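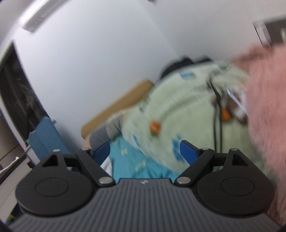
4. What we learned from the beds

4.1 The heap

I'll start with the blanket, as that's where most of our arguments started. In the Flurville interviews, when we asked people what an unmade bed looks like, they nearly always talked about the top layer. Not the sheet, not the pillows. The blanket! If it's in a pile, the bed is unmade, and if it's pulled up, most people will let you off the rest. Figure 1 has the kind of pile they meant: a big, soft, pale green blanket humped up over a printed sheet, with the wrinkled part of the sheet still showing past the edge of it.

I had a coding scheme ready for this when I arrived (I was rather proud of it). Every bed would get a score for each layer, bottom to top, and we would add the scores up. Kasun Jayasinghe, who did the second round of coding with me, told me on the first afternoon that it wouldn't survive, and he was right. A thick blanket in a heap hides so much of what's underneath that you can't score the sheet at all. You can score the strip you see. We ended up with a separate code, "covered", and it became one of our busiest – more on that in 4.3.

The other thing about heaps is that they're often on purpose. People in the Pranirside households told us they threw the blanket back to let the bed air, and some of them were a little hurt that we'd written "untidy" on the sheet of paper we left with them. We changed the word to "open" after that. I still think it's a clumsy word, but it didn't upset anyone, and the diary return rate stopped being a worry.

4.2 Layers that don't line up

Our 2018 pilot treated the bed as a stack of rectangles, each one the size of the mattress and each one square to it. I wrote that part, so I can say it was silly. Real bedding wanders. A cloth or a light cover gets put down at an angle, one corner ends up out in the middle, and the thing underneath keeps its own creases whatever you do on top. Look at Figure 2, where the upper border of the white cloth runs down on a slant to a corner, with the printed sheet showing beyond it.

What I find useful about a case like that is how many small jobs are sitting in it. There's the border that isn't square to anything. There's a bunched bit at one end of the cloth, and a little pinched fold lower down. And the sheet has its own long wrinkles, some of them pretty deep. Ask two people to fix it and you'll get two different orders of work. Lakshmi Palaniappan always went for the bottom layer first and wouldn't touch a cover until the sheet was flat. I go straight for the corner, get it where it belongs, and smooth outward from there. We tried to settle it with the diaries and couldn't – the households were split as well.

Color and pattern got into this more than we'd planned for. Several people said they could tell a sheet was crooked from the print long before they noticed the edge, and with plain white bedding they went by the hem. We hadn't asked about prints at all in the first questionnaire. It's in the second one, as question 4.

Figure 2. White cloth lying over part of a blue-green sheet with pale yellow prints; long wrinkles in the sheet.

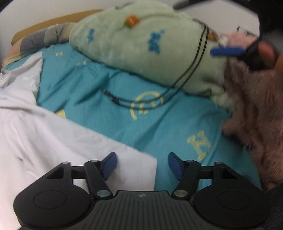 4.3 What we did with "covered"

Back to that code, then. The trouble is that "covered" can mean two things: the layer below is fine and has something on it, or the layer below is a mess and has something on it. Samran Suwannarat wanted to lift the top layer every time and look. I didn't, and we went back and forth over it for most of October. Lifting the blanket changes the bed you came to see, and it also feels a bit rude in someone's bedroom.

So we compromised. We coded the part of each layer that showed, left the rest as "covered", and asked the person who slept there what they thought was underneath. Their answers are kept apart from ours in the tables in Section 5.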